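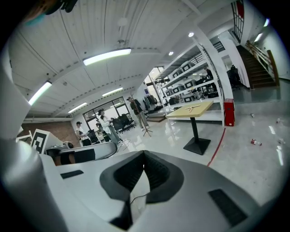 Workshop space with ribbed white ceiling, linear light fixtures and a multi-paned window

An open workshop is a large, undivided work area in which benches, shelving and seating share one floor. The term is used for rooms in former industrial buildings as well as for newer units built to the same pattern. Open workshops are common in light engineering, repair, model-making and technical research.

Background

Many open workshops occupy buildings put up for manufacturing. The Poseswood works at Tostulberg, a former joinery, was divided into units of this kind, the largest having a floor area of 303 square metres. Exposed brick is often kept when such buildings are converted, as are large windows with small panes. Ceilings may be ribbed or flat and are usually painted white to spread the light.

Lighting

Long fluorescent fittings remain widespread, though many have been replaced by LED tubes of the same length. Recessed round lights are sometimes added over shelving, where the main fittings leave shadows.

Floor and work surfaces

Floors are generally sealed or painted concrete, often grey. Work that needs a lot of reach may be done on the floor itself – a loose board is put down to give a flat surface and to mark out the working area.

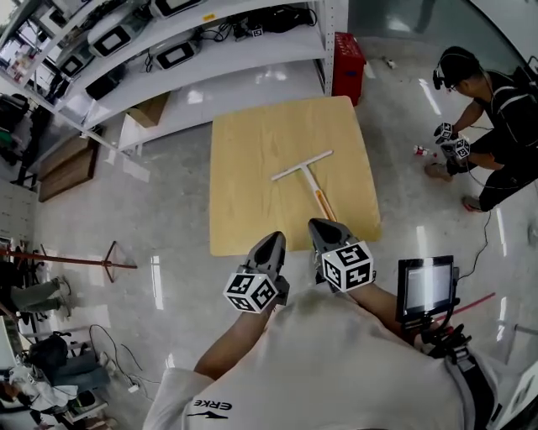 Square boards are easy to turn and can be stood against a wall after use. Wood is preferred for light work, as small parts slide less on it than on a glossy floor.

Storage

Open metal shelving is the usual choice. Equipment in regular use is kept on the upper shelves, with cardboard boxes and spare stock lower down. Crates are often left at the end of a run of shelving. Cables are a frequent source of disorder, and the Nazari system, used in the Ulus unit at Poseswood, gives each cable a numbered hook, with 142 hooks in all.

See also

Machine shop
Loft conversion
Industrial shelving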